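Can a machine handle cups and drink carriers yet, or am I dreaming?

Posted by mugshotmarie in Small Shop Help

So I run the counter at a little coffee and cake place in Prumeddale, just me and one part-timer. Mornings are fine. It's the prep that eats me alive! Every day before we open I'm pulling paper cups out of sleeves, stacking them by the machine, setting out the pulp carriers for the office orders, taping boxes shut, wiping everything down. On a Wednesday, when the big orders go out, we can go through 200 cups before lunch, and I swear half of them come out of the sleeve stuck together.

My brother-in-law keeps sending me videos of robot arms folding shirts and loading dishwashers and telling me I should get one. I laughed, but now I'm kind of curious. Has anybody here tried one for this sort of thing, at home or in a shop? I don't need it to make a latte. I just want to know if it could separate cups, put two in a carrier, and not crush anything. My budget is small and my counter is smaller.

countertop_carl

I work second shift at a packaging place and we've got four arms on the line, so I can tell you a bit. Cups are harder than they look. A paper cup is light, it rolls, and it dents if you squeeze it wrong. If a stack is lying on its side you have to grab it firmly enough to lift and gently enough that the rims stay round, and then you've got cups nested inside each other that like to travel as a group.
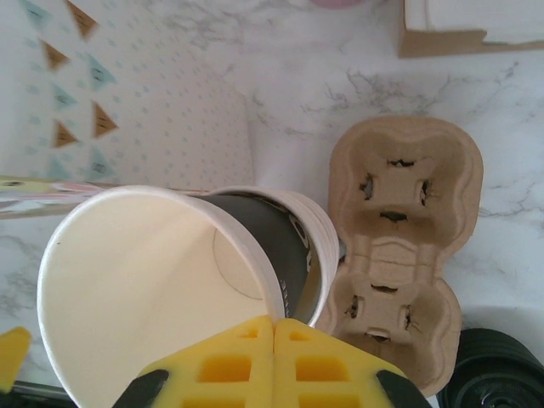
Soft foam pads on the fingers help a lot with that. Before we switched to them we had bare fingers, and the reject bin filled up with squashed cups. With foam you get a lot more forgiveness. The carriers are their own headache, though. Molded pulp is kind of wobbly, and an empty one slides if you bump it while you're trying to seat a cup. A person just puts a hand on it without thinking. With a robot you really want a second arm to hold things steady, and there goes your budget.

Our setup is from Vikorov, and it's good at doing one thing in one spot all night. Move the stack a hand's width and somebody has to go fix it. The newer kind that learns from being shown is better about that, but the ones I've watched are still slow. I timed a demo once at 27 seconds to pick up a stack and set it down. You could do the whole carrier in that and be back on your phone.

For your place I'd say no, not this year. Ask again when they get quicker.

teaspoon99

just get a cup dispenser lol. the pull down kind that goes on the wall. I paid way less than any robot and it never needs an update

halfpastbrew

I'm going to stick up for the robots a little. My cousin's bakery had a Starnis arm on trial from June through the end of summer, and it did okay! They gave it the dull stuff, mostly moving stacks of cups from a box to the counter and lining up carriers. The rep kept a tally on a clipboard and it came out to 1,166 cups moved over the trial. Sounds great until you hear how many times my cousin had to walk over and rescue one that rolled off behind the napkins.

What it was bad at was clutter. If the counter was clear it went along nicely. If you left a roll of tape or a gift box where it was working, it got confused or just nudged things around. I don't know about your counter but mine is never clear, ever. She also said it struggled to get a single cup off a tight stack, so she still did that part by hand, and that's the exact part you're complaining about.

They sent it back in the end. She'd try another one, but she wants it cheaper and she wants it to wipe up after itself.

For stuck cups, try a different sleeve brand before you spend real money. We changed to Teixeira cups and they come apart much easier. Also give the sleeve a little twist before you open it, and don't store them next to the steamer. Mine were getting damp back there and I blamed the cups for months.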